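Small Engine, Long Road: A Morning with the Owner of the Plaron 400

The ride from Cludimbridge to Foltden takes in two mountain passes, one very long valley and a lot of patched pavement. The woman I met over coffee in Foltden had just done it on a bike most dealers would describe as a commuter. She was grinning before she got her helmet off.

"Everybody told me to get something bigger," she said. "And I did look! I rode a 1000 for a weekend and it was wonderful, but I spent the whole time holding it back. On the Plaron I get to use all of it."

All of it means a 400cc twin, a six-speed gearbox and a seat low enough that she can put both feet flat at a stoplight. She bought it used in February with 1451 miles on the clock, and the first thing she changed was the tires. The second was the handlebar, which she raised a little with a kit from Hodoroagă, a small parts shop she can't stop praising.

"My wrists used to ache by lunchtime," she said. "Now I forget they're there. I wish I'd done it the first week."

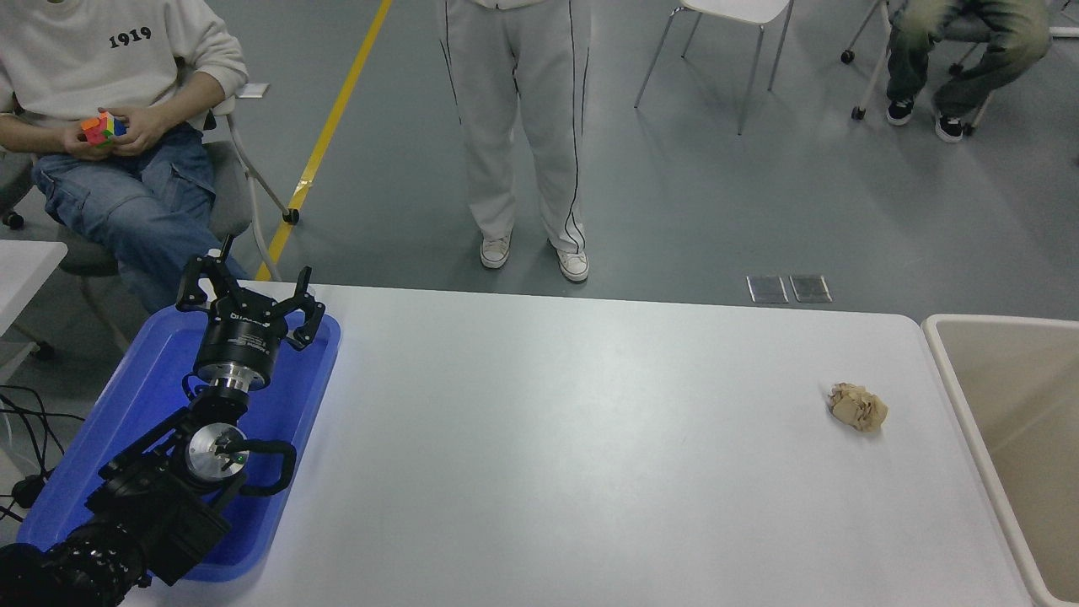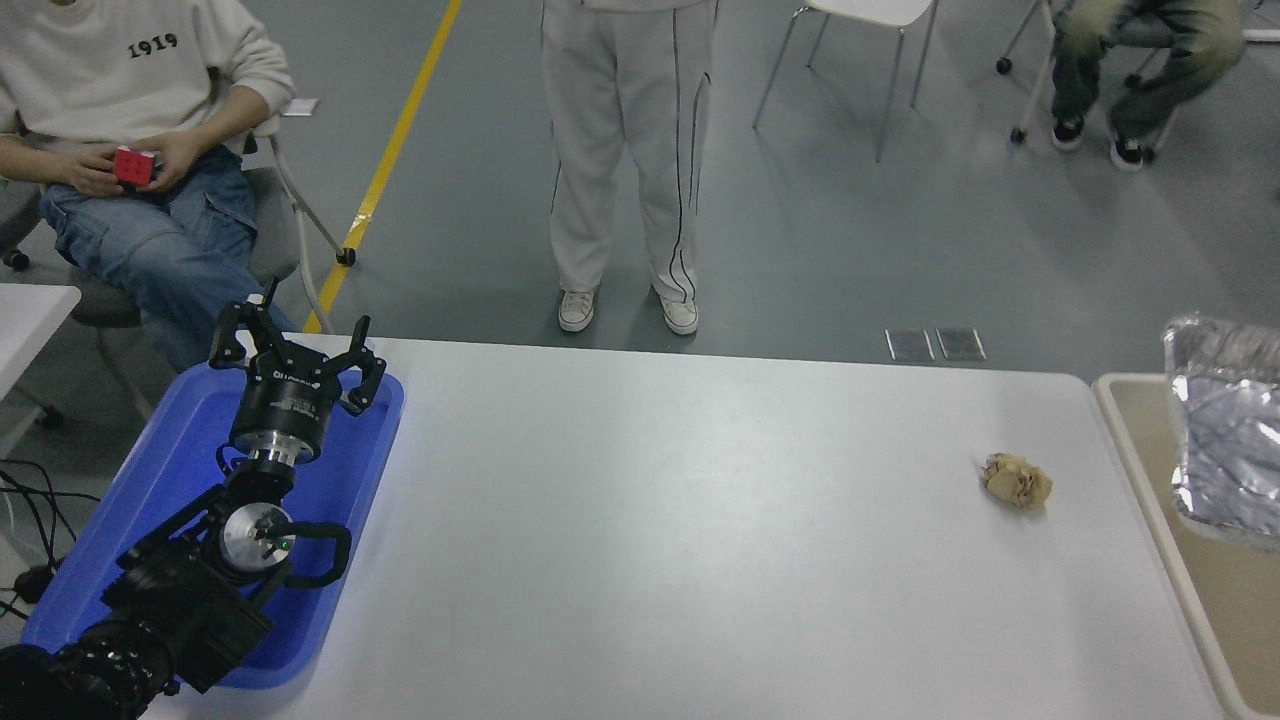
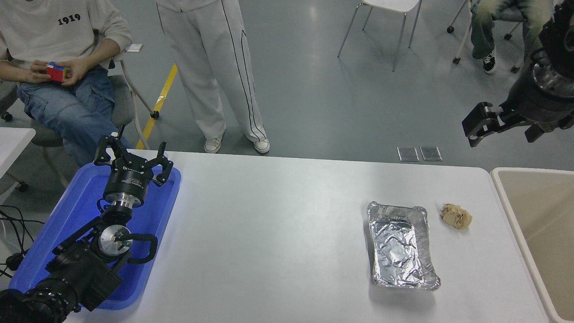 Is a 400 enough for highway riding with luggage?

It will hold highway speed on the flat with two soft bags and a rider aboard, though you'll want to drop a gear for long hills and leave more room when you pass.

She was quick to bring up the weak points herself. The stock headlight is dim on unlit roads, the mirrors buzz at high revs, and the rear shock gets bouncy once the bags are full. She has fixed the mirrors -- heavier bar ends did the trick -- and is saving up for the shock.

"It's a budget bike, and you feel that in places," she said. "But the engine is so sweet. There's this spot in the middle of the rev range where it just hums and you think, okay, I could do this all day."

I asked what surprised her most on the trip. She didn't need to think.

"The second pass! I was dreading it, all those hairpins with bags on. And the bike just tipped in, corner after corner. I turned around at the top and did it again." She laughed. "That made me some 36 minutes late, so sorry about your coffee."

She let me sit on it in the parking lot before she left. It felt narrow and light between the knees, and the clutch pull was easy enough for two fingers. She was planning to take the valley road home, with a stop for pie halfway.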